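# Plurbridge bus delay records

343 late-running reports from the Plurbridge to Horavlow route, typed up from passenger complaint cards. Last changed October 5, 2019.
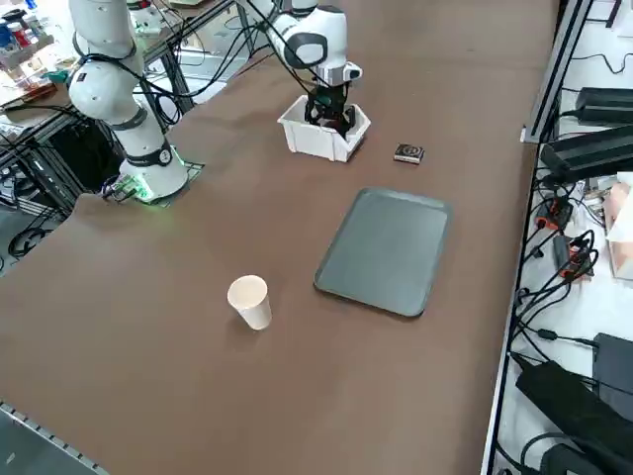 Please read the next part before making a chart out of this. People fill in a card when they are cross, so the file tells you very little about how often the bus runs on time. I have seen it used to "prove" that Florkside is the worst stop on the line. Florkside has a box of blank cards in the shelter. Most stops don't.

## Columns

- `stop`: as written, spelling tidied
- `due`: timetable time, 24-hour clock
- `wait_min`: minutes late, according to the passenger
- `note`: free text, names removed

## Known problems

- `wait_min` is full of 15s and 20s. I doubt buses are that neat.
- 9 rows have no stop. I left them in.
- The timetable changed in March and some cards quote the old one. `due` has not been corrected.
- The operator's own figures look far better, but it won't say what it counts as late, so I haven't merged them.

## Use

Free for any purpose. Corrections are welcome if you can point to the card.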